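Planning and Paying for a Robot: Questions I Get Asked
3 January 2020, by Dayana Rengifo

I plan the equipment budget for the Didness office, and after we put in our order last October my inbox filled up with the same handful of questions from the other sites. So I've put my answers in one place. I'm a spreadsheet person, not an engineer, so please take anything about motors with a grain of salt!

Where do I start if I've never bought a robot before?

Start with the job you want done, written out on one page in words your neighbor would understand. Ours went through four drafts (Josué Vasconcelos kept sending it back with "but who does this now?" in the margin, and he was right every time). Once we had that page, talking to sellers got a whole lot easier – I could read it over the phone and hear pretty quickly whether they had anything for us.

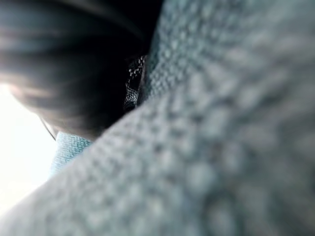
How long should I allow between the quote and the first working day?

Plan on five months, and add one more if your purchasing office closes for the holidays. Our quote from Horgan was good for 31 days, and we used up nearly all of it waiting for a signature.

What do people forget to budget for?

The small stuff, mostly! Freight, a spare battery, training days, and the first service visit. Covers and sleeves were the line I missed completely. I'd priced the machine and never thought about what goes over it, and then there was an invoice for $1,847 that I had to find a home for. Put it in from the start, along with a spare set, because you will want one on when the other is off for cleaning.

Should we lease or buy?

We leased for the first year from Nerel and I'd do it again. The monthly cost stings a bit, but I slept better knowing we could hand the thing back. Muireann Brophy at the Traltudeo site bought hers outright and is perfectly happy, so it really does depend on how sure you are about the job. Ask what the buyout price is at the end, and get it in writing.
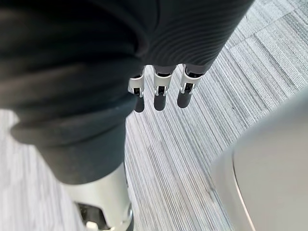

Do we need to spend money on the room?

Rooms cost more than you'd think, and I'd walk yours with a tape measure before you sign anything. I set aside $500 for ours and spent it all on outlets and a wider door plate. Flooring is the part I'd bring up with the seller early. Carpet tiles like our gray striped ones have seams between them, so send a photo of yours and ask whether seams matter for the model you're looking at. Ask about thresholds while you're at it, and the elevator if you have one.

Are hands priced separately?

Often, yes. Two of the quotes we got listed the hand as an option, way down on the second page, so compare totals and never the headline price. Find out what replacement fingertips cost too, and whether your own people can swap them or it has to be a service call.

Who should be in on the decision?

Whoever will be working next to it every day. Danica Danko sat in on all our demos and asked far better questions than I did.

Can I borrow your spreadsheet?

Sure! Email me and I'll send the blank version. The tab called "Year 2" is still a bit of a mess, sorry – I'm waiting on service rates before I fix it.

Contact: Equipment Planning, Didness office | Copyright 2020 Didness | Back to top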